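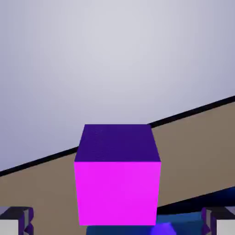 Why Isn't There Any Pink in a Rainbow?

Next time you spot a rainbow, go through its colors one by one. Red, orange, yellow, green, blue, violet. Now look for magenta, that super bright purply pink. Keep looking... it's not there! So where does magenta come from?

The answer is hiding inside your own head, and it's wonderful.

How your eyes catch color

Light travels in waves. Some waves are long and stretched out, and we see those as red. Some are short and squished together, and we see those as blue or violet. All the other rainbow colors fit somewhere in the middle.

At the back of each eye you have millions of tiny cells called cones. Most people have three kinds. One kind is best at catching long waves, one is best at medium waves, and one is best at short waves. When light comes in, the cones send messages to your brain, and your brain mixes the messages together to make a color. It does this all day long, super fast, without you even trying!

The missing wave

Yellow light has its own wave. Green light does too. But there is no single wave for magenta. You see magenta when red light and blue light reach your eye together, with hardly any green. Your brain gets a strange pair of messages from the two far ends of the rainbow, and it makes up a color to match — magenta!

Is magenta real, then? Of course it is! You can see it, paint with it and wear it on your socks. It just takes more than one kind of light to make it.

Try it yourself

You will need:
2 flashlights
a piece of clear red plastic and a piece of clear blue plastic (candy wrappers work well)
tape
a white wall in a dark room

Tape the red plastic over one flashlight and the blue plastic over the other. Point both at the wall and slowly bring the two spots of light together. What color do you get where they overlap? If it looks too red, move the red flashlight back a little.

Then hold your hand in front of the wall and look closely at the shadows. They have colors too!

Words to know

Cones: cells in your eye that help you see color.
Wavelength: how long a wave is, from the top of one wave to the top of the next.

Written by Corina Dumitrescu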